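Programmes > Assistive Automation > Grant reports

Last updated: December 18, 2020

Filed under: Progress reports, Perception and planning

Tidying software, second progress report
Prepared for the Cairns fund by Isla Gourlay, Lumham

Since the last report we have spent most of our time on the planner and rather less than promised on perception. I set out the state of both below, with the numbers I trust and a note on the ones I don't.

The task remains the one agreed in February: find a bottle on the floor of a furnished sitting room, pick it up and put it in a lined bin. Aravind Kandasamy's new planner replaces the fixed approach path with one worked out afresh from each wrist view. In simulation it completed 800 runs with no collisions. I would ask the fund to give that figure little weight. The simulated carpet is one flat colour, the simulated bin has a hard rim, and the simulated bottle is always well lit.
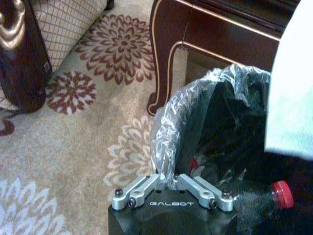
The real room is less kind. We logged 430 attempts there, and Struan Ritchie has been through the recordings by hand. His main finding is that the bottle detector leans heavily on the cap. With a red cap in view it gives a confident answer and a sensible grasp point. With the cap turned away, the same detector drifts towards the nearest shiny thing, and that is very often the bin liner. We had described this module as "finished" in the previous report. I don't think the word was earned, and I have taken it out of the plan.

Flowered carpet is a smaller worry than we feared. An early version marked the darker flowers as objects to be avoided, so the arm took long detours round nothing. Setting a minimum height for obstacles cured most of this, though it also means that anything very flat is now ignored. Innes Niven wants a second check for flat objects. I agree, but it is not in the present budget.

The success test bothers me more. Up to now the software has called a run good if the gripper opened above the bin. That tells us where the gripper was and leaves the bottle out of it altogether. Catriona Dow has written a replacement that looks into the bin and searches for the item.
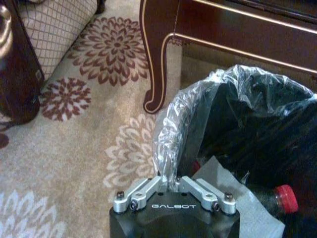 Wrist view of the lined bin, with a red-capped bottle lying on its side inside.

The new check has its own faults. Clear plastic folded over the rim throws bright highlights, and a dark bottle against a dark interior gives the camera little to work with apart from the cap. It may well be repeating the detector's weakness under another name. Until we have tried it with plain caps and no caps, I would rather not quote a success rate – the old one, which appeared in the Ekano summary, should be treated as withdrawn.

On tooling, the Koteck log viewer is in daily use and has saved Struan a good deal of time. It still loses the link between a plan and its pictures if a run is stopped early. There are 7 open faults against it, 2 of them serious.

Next period: retrain the detector on bottles without coloured caps, run the old and new success checks side by side, and fix the early-stop fault. The planned work on drawers should wait. I know it was the part the fund liked best, but it rests on the same perception code and I see no point in building on that yet.

Spending is within the agreed limit. The revised schedule is with Innes and will follow separately.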